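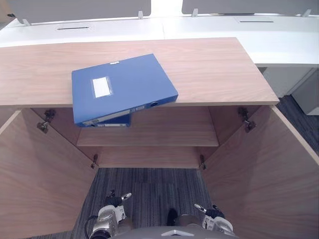
Figure 1. Blue plastic box files on top of a wooden cabinet.

3.2 Storage of paper records

The survey covered the paper records of the Grikosden site office over one term. Most of the records are delivery notes, signed inspection sheets and correspondence with suppliers, chiefly Sollis and Rüegg. The office manager supplied a list of 256 items. Each item was looked up by its reference number and the retrieval time was noted to the nearest second.

Of these, 19 were not in the location given in the list. Fourteen were later found under the supplier's name instead of the job number. The remaining five were recorded as missing and left out of the timing results.

Retrieval was slowest for correspondence. Letters had been filed by date of receipt until April, then by job number, and the older letters were never moved across. A search that crosses the change has to be made twice - once under each system. Inspection sheets gave the shortest times, as they carry a printed number in the top corner.

3.3 Labelling

Labels were written by at least three people and the wording varies. "Jindden returns", "Returns (J)" and "Jindden - back" all refer to the same series. Solange Pacheco drew up a short list of agreed terms, given in Appendix B, which was used for the second round of timings.

The second round was carried out on a Friday afternoon, when the office was quieter, so the two sets of times are not strictly comparable. Results for both rounds are set out in Table 4.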